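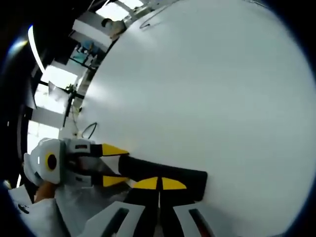 Gripper up against the white surface, June.

Saturday, late morning. Finally sat down with the Rokov survey export and wow, it is messier than I hoped. 3854 completes came in, and after I threw out the speeders and the straight-liners I had 2710 left. That's a bigger cut than on Carbone, but I'd rather lose them now than argue over them in a report!
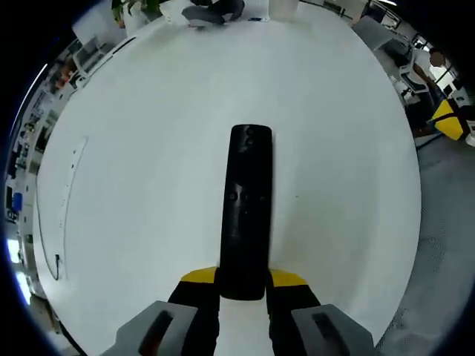
Skarkness Consumer Research Group, Survey Lab

Second job was the confusion question (the one where people see the Dristska label and say who they think makes it). I coded the open ends by hand, very slowly, with too much coffee. Some 690 wrote a wrong company name, and 11 wrote a full paragraph about a cereal, bless them. I put those under "other" for now.

Still bugging me: the control group saw the label a bit smaller on phones. Could be nothing, but I want to split phone and desktop before anyone quotes a rate. Also Q7 still says "brand" where we agreed on "company", so whoever opens the script next, please fix it and save under a new version. Codebook is in the Rokov folder, second tab.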